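Section 2. Leveling and First Use of Your Dellura Countertop Water Filter

Thank you for getting this far! If you have followed Section 1, your Dellura is out of its box, the foam collar is off the tank, and you have rinsed the cartridge under the cold tap until the water ran clear. If you skipped the rinse, please go back and do it now. It takes a couple of minutes, and the first jug tastes a good deal better for it.

Choosing a spot

1. Pick a stretch of counter near the sink but out of the way of splashes. The filter can sit against a wall, though you will want a hand's width behind it for the hose.

2. Wipe the counter and let it dry completely. The rubber feet grip by light suction, and they will creep on a damp or greasy surface.

3. Set the base down first, without the tank. Press on each corner in turn. If it rocks, screw the front feet in or out a half turn at a time until it stops.

Note: Many kitchens slope a little, especially older ones, and your counter may well follow the floor. A slight tilt toward the spout is fine. A tilt toward the back will leave water standing in the tray, so please correct that one.

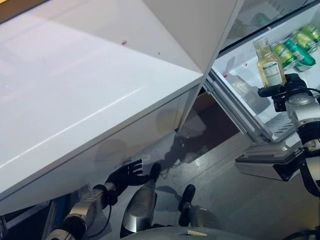

4. Lower the tank onto the base with the arrow facing you, and turn it to the right until it clicks. Do not force it — if the click does not come, lift the tank straight up and start over.

Connecting the hose

5. Push the gray end of the hose into the fitting marked IN. It should go in farther than you expect, past a first point of resistance and up to the printed line.

6. Attach the Wastatik adapter to your faucet by hand. Pliers will crack the collar, and a cracked collar is the most common reason people write to us.

7. Turn on the cold water slowly and watch both ends of the hose for a minute or so. A drop or two at the adapter usually means the washer has slipped. Shut off the water, reseat the washer and try again.

CAUTION: Never run hot water through the filter. It damages the cartridge and may loosen the hose.

First fill

8. Fill the tank to the upper mark and let it drain through the spout. Throw this water out, or give it to your houseplants, who won't mind the taste.

9. Repeat once more. The third tank is ready to drink.

10. Hold the reset button until the light turns green. The counter is now set to 963, the number of pints one cartridge will treat, and it will count down from there.

If the light stays amber, look up code 165 (tank not seated) or code 167 (air in the line) in the table at the back of this guide. Air in the line generally clears by itself after another tank — there's no need to take anything apart.

Spare washers and cartridges are sold by Hillwood under part name Ní Bhriain, in packs of 2.

Guide revised 24 Jul 2018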